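Clothes hanger

A clothes hanger (my grandmother only ever said "coat hanger," even for blouses) is a shoulder-shaped piece of plastic, wood or wire with a hook on top, and it keeps a garment off the floor and more or less in its own shape. I've been looking after this page of the Brilluldale household wiki for a while now, so forgive me if I get a bit carried away!

Types

Plastic tube hangers are the ones most of us own. They're cheap, they come in cheerful colors, and they hook into each other the second you put them down. Wire ones come home from the dry cleaner and leave little bumps in the shoulders of sweaters. Wooden ones are lovely for coats but fat, so you'll fit fewer on the rod. I have 14 from Skunell that I'd save in a fire.

Sorting on the bed

Most people I know do their hanging from the bed. You tip everything out, dark jackets and striped tops and whatever else, put the hangers down next to the pile and work your way through it. I like to do the heavy things first while I still have the energy.

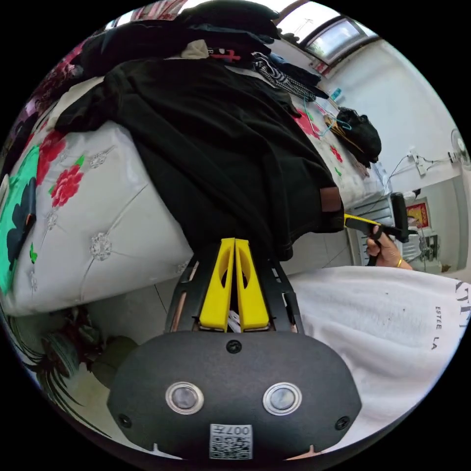 T-shirts with big printed lettering are a bit of a special case, and Mbali Makhubela and I have argued about them on the talk page (she folds, I hang). If you do hang them, push the hanger up from the bottom hem so the neck doesn't stretch. Long black dresses and coats pick up lint from quilted covers like you wouldn't believe, so give them a quick brush before they go in the closet.

Untangling

Hold one hanger by the hook, lift, and shake gently. Pulling just makes it worse! Riaan Pretorius ties his in bundles of 18 with a strip of old sheet, and I've copied him ever since he showed me.

See also: Closet rod, Laundry day, Lint brush

Last edited 01/07/2025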